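**共享办公桌要"清零"，效果先别急着算**

共享办公运营商 Bimthorpe 从三月起在旗下 4 个楼层推行一项名为"桌面清零"的规定：每天下班前，公用工位上只许留下一只笔筒，其余物品一律收进柜子或带走。公司在内部通知里写道，这样做能让第二天来的人"坐下就能开始工作"。通知没有说明这句话的依据。

规定涉及 2,363 个工位。笔筒由 Bimthorpe 统一采购，供货方是办公用品商 Plavo，款式只有一种，黑色金属网，圆筒形。夹子、橡皮、便签一类的小东西，按规定可以放在筒底，笔插在上面。至于放多少算多，通知同样没写。

记者在一个工作日的上午去看了其中一层。白色桌面确实比一般的开放式办公室清爽，但"只留一只笔筒"显然没有完全做到。靠隔板的地方有一只橘子，桌子左边还放着一个深蓝色的盒状物件。 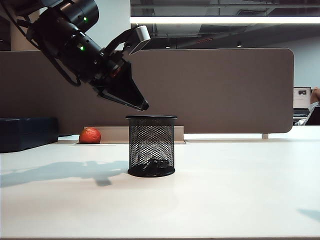
**工位上的个人物品过夜没收走，会被扔掉吗？**

按目前的规定不会。物业人员会把东西装袋，贴上工位编号，在前台保管 60 天，逾期再处理。食物除外，当晚就清走。

这条食物规定是争议最多的地方。在这一层租了两张桌子的翻译公司 Bunell 认为，上午带来的水果到下午没吃完，放在桌上并不妨碍谁。Bimthorpe 的答复是水果会招虫。Bunell 要求对方拿出虫害记录，到本稿发出时还没有收到。

负责这项规定的运营经理 Hipólito Orellana 在电话里说，试行以来收到的反馈"大体正面"。被问到反馈有多少份，他说是 44 份问卷。问卷发给了谁，是自愿填写还是随机抽取，他表示要回去核实。即便每份问卷都来自不同的工位，44 份对 2,363 个工位来说也只是很小的一部分，拿来证明"租户普遍欢迎"还差得远。

问卷本身也值得一看。记者拿到的版本里，第一题是"您是否喜欢整洁的办公环境"。很难想象有人会答不喜欢。真正该问的几件事，比如每天收拾要花多少时间，柜子够不够用，早上重新摆开东西烦不烦，一题都没有。

柜子的问题最实际。按租户的说法，每个工位配一个窄柜，放下电脑包以后就剩不了多少空间，耳机、水杯、充电器只好叠着放。有人干脆把常用的小物件都塞进笔筒，桌面是空了，找一个回形针却要把整筒倒出来。网状的筒壁透光，里面有没有东西看得出来，是什么就不一定认得清了，尤其是颜色深的东西堆在同样发黑的筒底。

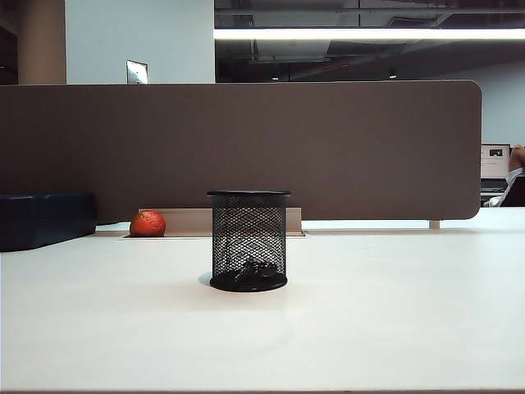
做办公空间咨询的 Annamalai 曾替 Bimthorpe 出过一份布置建议，其中提到小件应当分格存放，最好用浅抽屉或者带隔层的托盘。最后采购清单上只有笔筒。Orellana 的解释是托盘"占桌面"，与清零的目标不符。可桌子后侧本来就留有一道走线的凹槽，旁边的位置平时也没怎么用上，放一只窄托盘未必不行。这个方案有没有试过，他没有正面回答。

费用方面，公司不愿透露笔筒的采购价，只说没有转嫁给租户。Bunell 则提到，下一期合同草案里多了一项"桌面维护费"。Bimthorpe 称这笔费用早就在计划之中，与清零无关。草案没有列出该费用包含哪些服务。

支持者当然也有。几位不固定坐班的租户告诉记者，过去早上到了要先替前一个人收杯子、挪文件，现在省了这一步。他们的体会应该是真的。只是这些人每周来的次数少，要收的东西也少，让他们来评价每天收拾的麻烦，代表性有限。天天坐在同一张桌子前的人，说法就冷淡得多，有一位只回了一句："我的橡皮现在住在筒底。"

Bimthorpe 表示，规定将继续执行，并考虑推广到其他楼层，时间未定。公司还打算在周日安排一次统一检查，检查标准尚未公布。Bunell 说会等标准出来再决定是否续租那两张桌子。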